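Week 4 notes: When the route drives itself

Tumaini Mwakyusa, Work and Technology

Okay, picking up where we ran out of time. I promised you a case with real people in it, so this week is Granström, the parcel and meter-reading contractor I spent most of December with (cold feet, great coffee). They cover the residential streets of Claseston with small delivery robots called Plasunlow, and the folks who used to walk those streets now mostly look after the machines.

The old job first. A walker had 184 addresses and one bag, and knew every one of those doors. The new job is called "route attendant." One attendant keeps an eye on four robots from a desk and goes out when something gets stuck. Same pay grade, same union, very different day!
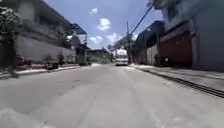 Fig. 1. Street on the robot route, with the drainage grate along the right-hand curb.

Keep curbs and gutters in mind when you read the interviews. Walkers hardly mentioned them to me. Attendants talk about them all the time, and that's a nice small example of what we called task knowledge in week 2. The old hands could tell you which customer sleeps days and which gate sticks. Now the knowledge that counts is about surfaces, slopes, and where to pull over.

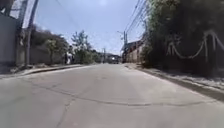 Cracked pavement is a good one to argue over. Who decides if a crack matters? At Granström the attendant can flag a stretch of road, but the route planner (a person, two floors up) has to approve the change. During my stay the attendants filed 16 flags, and a lot of the grumbling I heard was about waiting for answers. They felt they had the responsibility without the say. Management told me the approval step keeps routes consistent, and I do think they meant it. Read both sides before you pick one, please.

Also, the walking. I didn't expect people to miss it as much as they did! One woman told me she used to come home tired and sleep fine, and now she comes home wound up from the screen. Others were thrilled to give their knees a rest. Please don't flatten that into "workers were unhappy" in your papers, I'll circle it in red.
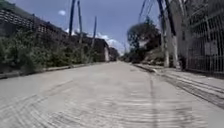 For next time

Read the Flastovness report, chapters 2 and 3. Skip the appendix unless you like wage tables (I do).

Write a page on this: if you were bargaining for the attendants, would you ask for fewer robots per person or for the right to change a route yourself? Pick one and defend it.

Pages are due 7th February, on paper, in my mailbox. Bring your interview notes too, even the messy ones.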